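# Gidmont Open Day

The Gidmont Open Day is a public demonstration of robotic sorting work held each year at the Gidmont automation laboratory. The article below deals mainly with the online edition of Sunday, May 31, 2020, at which all the tasks were run in simulation.

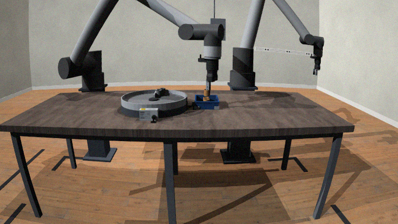 According to Dalibor Oravec, a simulated demonstration shows how a task is planned and says very little about how a real gripper behaves when a part is oily or slightly out of tolerance, and visitors ought to be told so before the first run. The point was taken up in later editions, where each session opens with a short statement of what the simulator does and does not model.

## Background

The open day was set up by Kazimír Hubáček as a half-day visit to the laboratory's test hall. Early editions used a single arm behind a safety fence, with visitors admitted in groups. A second arm was added to the programme when the laboratory began work on shared tables, in which two arms are mounted along one side of the same work surface.

The 2020 edition was moved online in full. Registration was limited to 1000 places, and 337 people joined the opening session.

## Demonstration cell

The simulated cell consists of two industrial arms at the far side of a table, each fitted with a black gripper. Dark mechanical parts are placed in a round tray with a raised rim, and a small blue bin, open at the top, stands to the right of it. The left arm works above the bin. In the state shown, the right gripper is open and holds nothing.

The room is plain, with three walls and a plank floor. The layout was prepared by Romana Halás, who kept the right half of the tabletop clear of parts so that the reach of the second arm could be discussed separately.

## Software

Motion planning was carried out with Plisomum, a planner written at the laboratory. Plisomum takes a list of part positions and a target container, and returns a joint path for each arm together with a time at which the gripper is to open or close. Where the two paths would meet, one arm is held back until the other has left the shared area.

Grip selection was handled by a separate module, Gradar. It ranks possible grips by the width of the part and the free space on either side of it. Parts that lie close to the wall of a container are given a low rank, and the module may ask for a different approach angle before any grip is accepted.

## Programme

The programme was made up of three sessions:

1. **Single-arm placing.** One part at a time is moved to the bin. The run is stopped at set points so that the planned path can be explained.
2. **Two-arm working.** Both arms are given tasks at the same table. The waiting rule in Plisomum is shown with the speed reduced to 40 per cent.
3. **Fault handling.** A part is shifted by the operator after planning. The planner has to detect the change and start again.

Each session was followed by written questions. A total of 77 were received, most of them on gripper choice and on the cost of moving a task from simulation to a working cell. Answers were drafted by Svetozár Kováčik and sent to participants in June.

## Later use

The cell layout was kept after the open day and is used in the laboratory's introductory course. A version with a different table height was prepared for the Bermúdez workshop, where the same three sessions were given in a shorter form. Vojtěch Bednárik maintains both versions.

## See also

- Bin picking
- Motion planning
- Robot simulator
- Workcell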